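Progress report to the equipment fund, second period
Comparison of two hand-held grippers for cloth handling

Summary

We asked for money to find out whether the Skosora gripper is worth its price over the Begay unit we already had. At the halfway point the answer is that we can't say yet, and I would ask the fund to be wary of anyone who says otherwise, including the suppliers. We have 419 usable recordings across the two tools. The Skosora looks better in the totals. Once we pull the totals apart, most of that lead sits in one kind of task, and the task happens to be the one we practiced longest.

What was done

Both grippers were used by hand, with the camera on the tool, to pick up, fold and move fabric. We kept to five tasks: lift a single layer, fold in half, flatten a crease, move a folded piece to a marked spot, and pull one piece out from under another. The original plan had more. We cut it after the first month when it became clear that setup was eating half of every session.

Work was done in the Clamstead room, mornings only. The afternoons were given up in January after the Pravov controller kept dropping its connection. We still don't know why it behaves before noon and sulks after lunch. The supplier suggested new firmware, which we installed, and then older firmware, which we also installed. Neither made a difference we could measure.

Results so far

On lifting a single layer, the Skosora does well. Its tips close flatter and it picks up two layers by mistake less often. This is the result that matches the sales sheet, and I believe it.

On folding and on moving folded pieces, I see no difference that would survive a second look. Our operators prefer the Skosora, but they also prefer whichever tool has been charged and cleaned, and for much of the period that was the Skosora. We have now put both tools on the same cleaning schedule, which should have been done from the start.

On flattening a crease, the older Begay is slightly ahead. The supplier's reply was that our fabric is not typical. It is cotton from a regular store, so I am not sure what typical would be.

Pulling one piece from under another remains poor with both. I would not show those numbers to anyone as a basis for buying.

The wide-angle camera

The claim made in the proposal was that a very wide lens on the tool would make a second, fixed camera unnecessary. I was doubtful then and remain so. It does take in a great deal of the room. The trouble is that the gripper body fills the lower part of the view, and the fabric being handled can end up in a narrow gap where little of it shows.
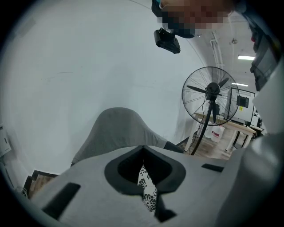

Soft Materials Handling Group – Bench Testing

The patterned cloth comes through as a strip at the bottom of the dark opening, while the fan, the tables and the ceiling lights get plenty of room. For working out where the tool is, that background may well be useful. For judging whether a fold is good, I don't see how anyone could do it from this view alone. The curve of the lens also bends straight lines near the edges, and our correction step takes 60 seconds per recording on the office machine. That adds up over a full set.

Faces are blurred before any recording leaves the group. This is working and I have no complaints about it.

Spending

Spending is on plan except for the controller, where we bought a second Pravov unit to rule out a faulty one. It drops out in the same way. I would like to move what is left of the travel line to cover it.

Next period

Repeat the folding task with both grippers, with the order of the tools swapped each session.

Add a fixed side camera for one month and compare what can be scored with and without it.

Settle the controller question or go back to the old one. I lean toward going back.

Hold off on the larger Skosora order. The supplier's discount runs out before our next report, and I don't think that should hurry us. If the single-layer result holds with the tool order swapped, a small purchase for that task alone could be justified – I would not go further than that on present evidence.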